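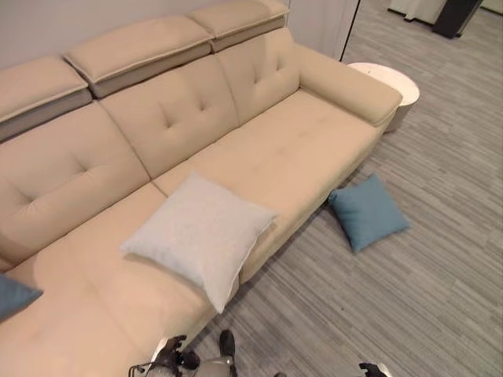
Open day at the Telard upholstery works

Telard opens its works to the public once a year, in June, and this was the first time we had managed to get a booking. The building is on the flat land behind the rail yard in Grodunura, a long brick shed with a newer metal section added on the south side. Parking is on the grass. We got there a bit before 9 a.m. and there was already a lineup at the side door.

Entry is free but you need a time slot. Groups are capped at 35, and ours was full. Closed-toe shoes are required and they do check. A couple ahead of us in sandals were sent to a bin of loaner rubber boots, so it is worth wearing runners if you want to be comfortable for the two hours.

The tour starts in the timber store. Frames are cut from kiln-dried birch that comes in by truck and then sits indoors for several weeks before anyone touches it. The guide passed around two offcuts, one ready to use and one not, and the difference in weight was easy to feel. From there you follow a yellow line on the floor through the frame shop, where the joints are glued, dowelled and clamped. The machines were shut off for the open day except for one bandsaw, which was run for a minute or so with everyone standing well back.

The springing room was the part I liked best. Telard still ties some of its seat springs by hand with waxed cord. A full three-seater takes one person most of a morning. The cheaper range uses a zigzag spring clipped to the frame, and to their credit they had both kinds set up side by side so visitors could sit on them. I could tell the difference, though I am not sure I would pay for it.
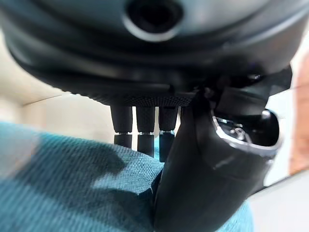
5 min read

Fabric comes next, on the upper floor. There are two cutting tables down the centre of the room and racks of rolls on both walls. Much of the plain cloth is bought from a mill called Fesance, and the guide said the most ordered colours are still the pale neutrals, year after year. Greys were ahead for a while and have dropped back. Patterned cloth takes longer to cut and wastes more, as the repeat has to match across the seat and the back, and that is a good part of the reason a striped sofa costs more than a plain one.

Piping gets its own bench. The cord is wrapped in a bias-cut strip and stitched close, and the sewers then work it into the seams as they go. We watched a cushion cover being closed up from start to finish. It took six minutes and looked simple until visitors were invited to try on a scrap piece. Mine wandered badly at the corner. Button tufting is done at the next station with a long needle and a good deal of pulling.

Last year the works started a repair service, and I had not heard of it before this visit. They will take back their own furniture for new foam, new covers or a frame repair, and will look at other makers' pieces if the frame is sound. Prices were posted on the wall. New foam for one seat cushion was $91 with the old cover put back on, pickup not included. The wait at the time was about 5 weeks.

The tour lets out into a hall with a few tables of remnants and the café counter. Remnants are sold by the bag and the good ones go early. We were in the first group and there was still plenty of wool and some leather. Coffee was from Lefèvre, the bakery across the road, along with butter tarts and a decent cheese scone. Cash and card are both accepted, but the card reader was slow.

A few practical notes for anyone planning to go:

The upper floor is reached by stairs or a freight elevator. Tell them when you book if you need the elevator, as it has to be run by staff.

Children under 6 are not allowed past the timber store. There is a supervised table with glue and wood scraps for them near the entrance.

It is loud in the frame shop when the bandsaw is on. Ear plugs are handed out at the door.

Photos are fine everywhere except the pattern room - there is a sign.

Bookings for next year open in the spring through the works office. The early slots fill first, and the afternoon ones usually have room until the week before. We were back at the car by 11:30 with a bag of grey wool and a quote for two seat cushions.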